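Support ticket: two-arm cell, Lollomville workshop
Subject: Left gripper creeping closed while both arms have hold of a bouquet
Status: Open, waiting on part
Raised by: Kalkidan Teshome
Handled by: Asif Dhanial, Hasolier support

Kalkidan wrote:

Hello again Asif, and thank you for your patience with our last one, which I know dragged on well past what anybody would call reasonable. The tray sorting has been lovely ever since, so please pass that on to whoever did the tuning.

This time it's the flower job. You might remember we set up the Wako handover program so that one arm holds the bouquet and the other works near it with the tape, and then they swap. It ran nicely for most of February. Over the last while, though, the left gripper has started closing further after it has already reached its hold position. It doesn't snap shut or anything dramatic. It goes to the stems, stops where it should, and then over the next 12 seconds or so of the hold it keeps inching in until the Wurport controller throws a fault and both arms freeze where they are.

The fault text is always the same:

GRIP L: position error over limit, code 2050
CELL: protective stop, both arms

I can clear it from the panel, and after that the program will go again quite happily, sometimes for the whole morning and sometimes for one single bouquet. I've had my hands in there to free the stems more often than I'd like (with the stop button pressed, before you ask!), and that is really why I'm writing. I don't love reaching between two arms that have stopped holding the same thing, and I'd like to know the proper way of doing it.

What I've tried so far:

Restarted the controller, twice, with a good long rest in between.
Wiped down the fingers on both grippers.
Dropped the hold time from 30 seconds to 12. The fault still comes, usually right near the end of the hold.
Swapped in a different bouquet with fewer stems. Same fault, same code.

Pictures of the job are below, and I'm happy to take more if you tell me where to point.

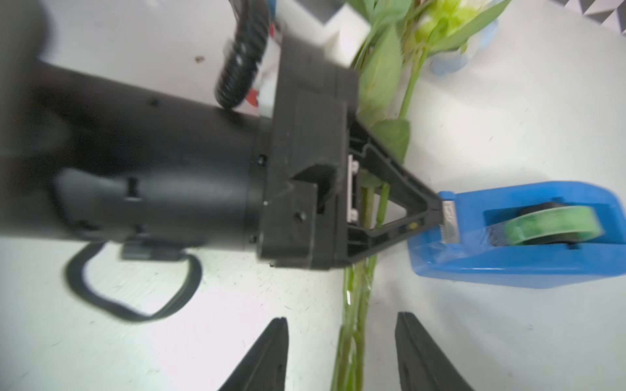
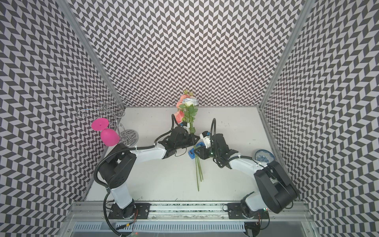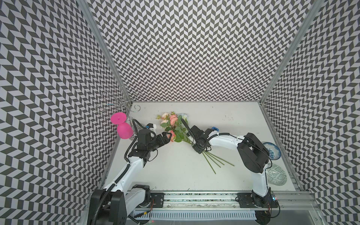
Attachments 1 to 3: bouquet job, Lollomville cell. The first is the close view, with the tape dispenser; the other two show both arms.

Asif replied:

Hi Kalkidan, lovely to hear from you, and I'm glad the trays are behaving. Thanks for writing it all out so carefully, it saves us both a lot of back and forth.

First things first, the hands. Please don't clear the fault while anyone is reaching in, and please don't rely on the protective stop by itself when you go in after the stems. A protective stop leaves the motors powered and holding. Press the emergency stop, wait for the panel to say drives off, and support the bouquet with one hand before you release the finger by hand using the manual release. Keep your other hand well away from the gap between the two grippers. If the release feels stiff, leave it and ring us. I would much sooner you lost a bunch of roses than pinched a finger.

Now the fault. Code 2050 means the finger is somewhere other than where the controller believes it told it to be, and slow creep during a hold makes me think of two things. One is the force setting. The handover program was written with the left grip force at 300 on the controller's own scale, and if somebody has loaded the tray settings over the top, it'll be higher than that. Stems squash down gradually under a steady squeeze, so a strong grip will follow them in and look just like what you're describing. The other is the position sensor inside the gripper, which can drift as it warms up.

Could you check the force value under Hasolier > Grippers > Left, and then run the hold with nothing in the fingers at all? Everyone outside the enclosure and the door shut for that one, please. Let it run long enough to get properly warm.

Kalkidan wrote:

Thank you, that's all very clear, and I've printed the bit about the emergency stop and taped it beside the panel at eye level. I'm a little embarrassed that we'd been going in on the protective stop all this time, but better to hear it now.

The force was at 300, so nobody had fiddled with it. I ran the empty hold over and over with the door shut while I did my paperwork next to it. The first stretch was perfect. Then, once it had been going through most of my second cup of tea, the left finger started to creep with nothing in it whatsoever, and up came 2050 again. I did the same with the right gripper afterwards and it never moved.

I've saved the log from both runs and sent it through the usual upload.

Asif replied:

That's a wonderfully tidy test, thank you. The log has arrived and I can see the left position reading wandering off while the motor current stays flat, and then the controller chasing it. The stems are off the hook. I'm fairly confident it's the sensor board in the left gripper, and I've ordered a replacement to go out to you.

Until it's fitted, please keep the left gripper out of any program where it has to hold. You can still run the right arm alone on slow speed. I know that puts the bouquets on pause and I'm sorry about that - if you have an order waiting, let me know and I'll see whether I can bring the visit forward.

When I come I'll fit the board, redo the zero for the left fingers, and then we can run the handover together from cold until it's warm before I sign anything off. I'd also like to lower the position error limit during holds so that it stops sooner if this ever happens again.

Kalkidan wrote:

Perfect. Left gripper is disabled in the program and there's a tag on the panel saying so. No urgent orders, so come when the part does. The gate sticks, so give it a good shove, and park round the back if you can.

Ticket note: sensor board on order. Left gripper locked out by site. Keep open until warm run is complete.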